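Section 4: Your first wash with the Clarotus tabletop washer

Okay, the hoses are on and the drum is empty – now we can do some laundry! I'm Vega, I wrote most of this guide at my own sink in Lillcombe, so bear with me if I get excited about spin speeds.

1. Shake out each piece and check the pockets.

2. Fold bulky things over once or twice and lay them around the drum in a ring, so the weight sits evenly. 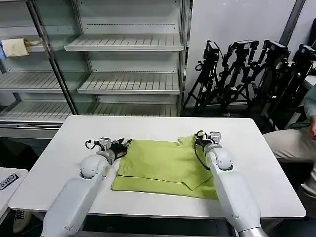
Fig. 4-1. Folding a yellow-green garment on a white table.

3. Add 13 ml of liquid soap to the drawer (the cap of a Miltine bottle has a line for it, which I love).

4. Close the lid until it clicks. Turn the dial to Daily.

Note: Daily spins at 900. You can push it to 1000 for towels, but the washer will hum and may creep a little on a slick counter.
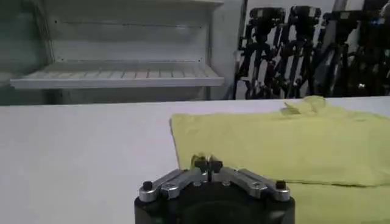

2 min read

5. Press Start. The drum fills first, and that's a slow trickle, so don't panic if it seems like it's just sitting there.

CAUTION: Never lift the lid while the light is red. The drum keeps turning for a bit after the motor stops!

6. When you hear three beeps, wait for green, then open up and hang everything right away.

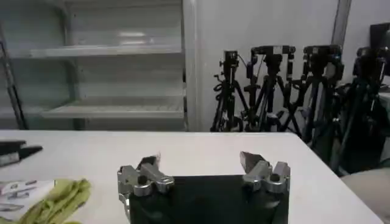
Fig. 4-2. White tabletop with a smooth, matte surface.

7. Drain the last of the water through the front plug. Keep a shallow dish handy – I use a pie pan.

If the dial flashes 155, the load has slid to one side. Spread it out again and go back to step 4.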